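Teaching by Doing: Inside the Cisneros Demonstration Program

The Cisneros laboratory opens its doors at 8 in the morning, and by half past the first recordings of the day are under way. The work is repetitive and closely supervised. An operator takes up position at a table, carries out a short task from beginning to end, resets the objects and starts again. Each repetition is called a demonstration. Taken together, the demonstrations form the material from which a learning system will be trained to handle objects without step-by-step programming.

The program is a joint effort of the Cisneros laboratory and Jivthorpe, an equipment supplier that has long served small and mid-sized manufacturers. Its purpose is to establish how many examples a general handling system needs, and of what kind, before it can be trusted with parts it has not met before. The first phase set a target of 1479 accepted demonstrations across all tasks. That phase closed in February, and the second is now in progress.

Érica Macedo leads the collection team. She came to the program after several years in production quality, and she has brought much of that discipline with her.

"People tend to ask about the model first," Macedo said. "Our days are spent on the examples. If an operator hesitates, the hesitation is recorded. If a part starts in the same corner every time, the system learns the corner."

For this reason the starting position of every object is assigned in advance. A schedule generated overnight tells the operator where the object should be placed and which way it should face. Operators are free to choose their own grasp and their own path, provided that the motion is steady and the task is completed. Variety in the way the work is done is considered useful. Carelessness is not, and recordings that show it are removed.

Review is carried out with Fandum, an in-house tool that plays each recording beside the written task instruction. A reviewer who did not perform the demonstration marks it as accepted, rejected or held for discussion. In the most recent collection block, operators submitted 265 demonstrations and reviewers held or rejected 164 of them, a figure the team regards as too high. Most of the losses came from a single instruction that could be read in two ways. It has since been rewritten, and the affected tasks are being recorded again.

"We could have kept those recordings and hoped that volume would cover the difference," Macedo said. "We decided the instruction was at fault and that the operators had done what we asked."

The training of operators has changed as a result. New staff members now spend their first two weeks as reviewers before they record anything themselves. The arrangement was unpopular when it was introduced, as it delayed the point at which new colleagues could contribute demonstrations. Supervisors report that those who have completed it ask better questions about instructions and are quicker to stop a recording that has started badly.

Attention has also been given to the work area itself. Boundaries are set out in tape, a choice that allows a layout to be changed between blocks without tools. Whenever a boundary is moved, the change is entered in the log, and the demonstrations recorded before and after it are stored as separate groups. 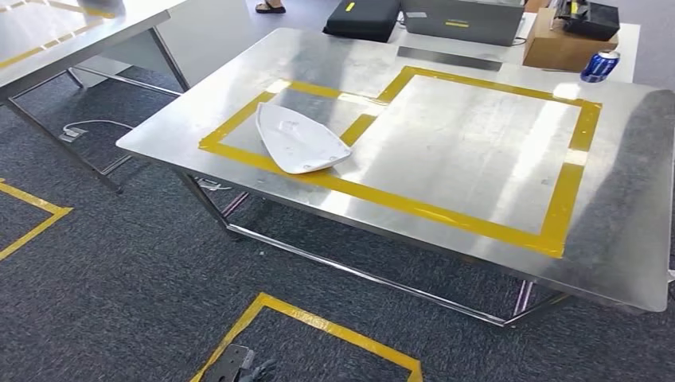 Yellow tape outlines the work area on a stainless steel table, with a white plastic part resting partly over one of the lines.

The second phase is organized under the name Rudeck and concentrates on molded and irregular parts. Flat and boxy items made up most of the first phase, and the system trained on them performed well within that range. Results were weaker when a part had a tapered end or a curved underside. Operators have been asked to record more approaches from the narrow end, as well as corrections in which a first grasp is released and a second one is made.

Whether such corrections belong in the training set remains a matter of debate within the program. Some staff members hold that a learning system should be shown only clean work. Macedo takes the opposite view, and the second phase will test both positions by training one version with the corrections and one without.

Jivthorpe has agreed to provide additional parts from its catalog for the comparison. Recording for the next block will begin once the revised instructions have been approved by the review group.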